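How do TV people know how many of us are watching?
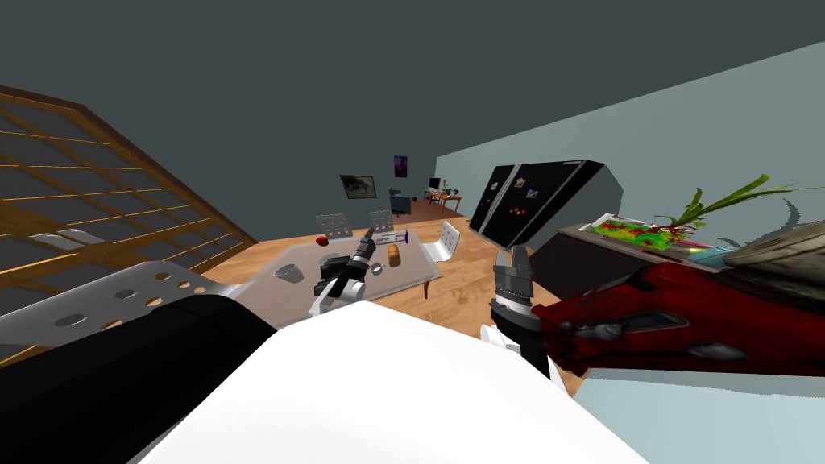 Two robot arms in a room with a wooden floor, made on a computer.

When a drama ends, you may hear that it was "the most watched show of the week". But how does anyone know? Your television doesn't have a person sitting behind it with a notebook.

The answer is called ratings. A rating is a number that tells a channel how many people watched a programme.

Asking everybody would take far too long, so ratings companies ask a small group and use their answers to work out the rest. The small group is called a panel.

Let's imagine how it works in a country called Flolov. A company called Promer runs the panel there, and 3613 homes are in it. Some are in big cities like Lodhi. Others are in small towns like Unley. Some have children and some don't. The panel has to be a good mix. If every home had a baby in it, cartoons would look much more popular than they really are.

Each home has a small box called a meter near the television. The meter notes which channel is on and when. Everyone in the family has their own button on a remote control, and they press it when they start watching and again when they stop. Visitors can have a button too.

At 2 in the morning, while most people are asleep, the meters send their notes to Promer. The computers there do the sums, and the channels get their numbers after breakfast.

What is a share?

You might also hear the word "share". This only counts people who had the television on at that time. Say 70 people are watching TV and 35 of them are watching the same drama. That drama has half the share.

What about watching later?

Lots of people save an episode for the weekend — or watch five in a row. Many ratings companies count this as well, and add it on a few days afterwards. That is why the number for a programme can go up after it has been shown.

Why do channels care?

Adverts cost more when more people will see them. Ratings also help a channel decide whether to make another series, or move a show to a different time.

Words to know

Panel: the group of homes that is measured.
Meter: the box that notes what is on.
Episode: one part of a series.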